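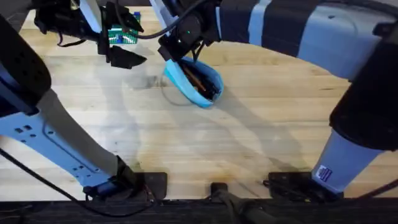 How to Oil a Butcher-Block Top

Posted 22 Sep 2024 by Shazia Rizvi

A butcher-block top needs a fresh coat of oil when water stops beading on it. Put a few drops on the surface and leave them for five minutes. If they soak in and leave a dark patch, the old finish is gone and you can start. The work takes an hour, plus a night of waiting.

What you need

Food-grade mineral oil
Sandpaper in 120, 180 and 220 grit
Lint-free cotton rags
Dish soap and a plastic scraper
A sanding block

Clean the top

Scrape off anything stuck to the wood. Wash with warm water and a little soap, working along the strips, then wipe with a clean damp rag. Don't flood the surface. Let it dry overnight – longer in August, or whenever the air is humid. Oil over damp wood goes on patchy.

Sand

Start with 120 grit only if there are stains or scratches. Otherwise go straight to 180. Always sand with the grain, and keep the block flat so you don't dig a hollow around a mark. Finish with 220.

Black rings from metal cans usually go deeper than light sanding will reach. I had one from a paint can that I gave up on, and it is still there under the oil.

Vacuum the dust, then wipe with a barely damp rag and give it half an hour.

Oil

Pour a small puddle in the middle and spread it with a folded rag until the whole surface looks wet. Do the end grain too. The ends take far more oil than the top and are the first place to crack, so go over them twice.

Wait 20 minutes and wipe off whatever is left. Put on a second coat and leave it overnight. New or very dry wood may want a third. Wipe again in the morning before you set anything down.

Don't use olive oil or other cooking oils. They turn sticky and start to smell.

Mineral oil doesn't harden, but if you use linseed or tung oil instead, spread the rags flat outdoors to dry before you throw them out. Wadded up, they can catch fire on their own.

Upkeep

A top in daily use needs one coat a month. A desk or workbench can go much longer between coats.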